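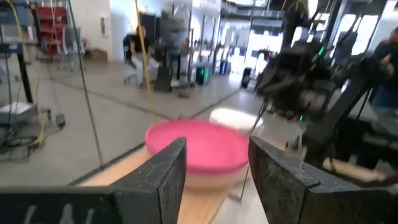
Blog > Robots > Can it do the dishes yet?

My sink piles up by Wednesday, so I keep asking - can a robot deal with plates yet? Sort of! A plate is thin and slippery and sits flat, and you want it up on a shelf without a crash.
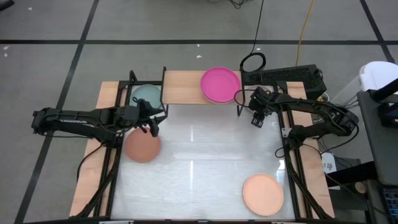
Two arms should help, I think, but my kid still clears a table faster (and for free). I'd pay $539 for one that could. Not $3,000.

Recent posts
Folding towels, badly
The vacuum vs. the rug
My July chore list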